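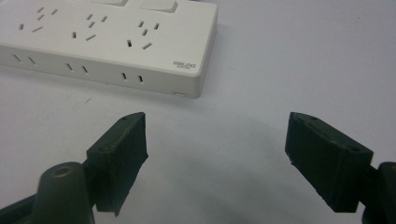

What should a small shop buy first when it starts budgeting for a robot arm?

The bench, the power and the spare fingers, in that order, and the arm after them. I know how that sounds when the arm is the expensive part. The arm is also the part with a quote attached to it, so it gets planned properly without any help. Everything around it gets a line called "misc" and a number somebody made up.

I went through this from last fall into January. We are a small outfit, two rooms, and we do sorting and light assembly for other people's products. The job I wanted to hand over was taking small parts out of a tray and setting them in a fixture. It is dull work and we do a lot of it.

We had three quotes on the table. Lumenta was the cheapest, with a short arm and no gripper included. Brarketti wanted us to take a full cell with fencing, which we have no floor for. Dudside sat in the middle, and their quote was the only one that listed cables. I went with Dudside in the end, mostly for that reason. If a vendor has thought about cables they have probably installed one of these things in a real room.

Grippers

The gripper you can order with the arm is a nice piece of metal and costs more than I wanted to spend before I knew what shape of finger we needed. So we planned on printed ones for the first stretch. Two fingers, flat pads, dark filament, a couple of screws. When a pad wears down or you find out it's too wide to get into the tray, you print another one.

Bayu Majimbun, who I used to share a workshop with, talked me into buying a hand-held gripper before the arm was even ordered. You hold it yourself and try the job with the same fingers the arm would have. I put $446 in the budget for the hand-held unit, the filament and a box of screws, and that was the best-spent money in the whole plan. In one afternoon I learned that our tray was too deep, that the fixture needed a chamfer, and that two of our parts can't be picked up flat by anything with pads that thick. All three would have been change orders later.

If you only take one thing from this post, do that step. Borrow one if you can't buy one.

Power

I got this wrong the first time, so I'll go through it slowly.

My first plan had the arm, its controller, a computer, a monitor, a light and a compressor all running off whatever was nearest. I had written "power strip" on one line and moved on. Then I sat down and listed every plug, what it drew, and where it physically had to go. The list was longer than I expected and half of it was little adapters. Big adapters on a strip cover the outlet next to them, so counting outlets doesn't tell you how many things you can plug in.

What I ended up with:

The controller and the compressor each go straight to a wall outlet, on separate circuits. We paid an electrician to add one.

The computer, monitor, light and chargers share a strip at the back of the bench. Nothing with a motor goes on it.

No strip plugs into another strip.

Check the plug type before you order anything from overseas. We got a quote on a used controller that would have needed a different cord and a transformer, and by the time I added those up the saving was gone. Check the rating printed on the strip as well, and keep under it.

The electrician was a bigger line than the bench. I hadn't budgeted for him at all.

Bench

We bought a plain one from Lullora with a light gray top. I'd pick a pale, matte top again. Small dark parts are easy to find on it and the light doesn't bounce around. Get the heavy legs. The bench moved when I leaned on it in the showroom, and an arm swinging back and forth will do worse than me. I added a steel plate under the mounting point and four floor anchors.

Spend some time on where the bench stands, too. Ours was going to go under the window until I saw what the afternoon sun did to the tray at 4 p.m. It's on the inside wall now.

Setting aside money for what you don't know

I put 20 percent on top of the total and labeled it so it couldn't be spent on a nicer arm. The electrician took a good bite of it. Shipping on the steel plate took a smaller one. I'd use the same figure next time, but I'd get the electrician in before the quotes are signed so he comes out of the main budget.

For time, I allowed 5 weeks between delivery and first useful work, and the vendor had said 2. I planned the staffing around my number. We kept the manual station set up the whole way through, with the same trays, and I'd tell anyone to do that. You don't want a customer's order waiting on a bracket.

Training was the other line I nearly left out. Dudside includes one day. I added paid hours for two of us to practice after that, on scrap parts, with no deadline on it.

I'll put up the full spreadsheet once I've cleaned out the customer names. The consumables tab still needs work. I have pads and screws in there, but I keep forgetting to add tape.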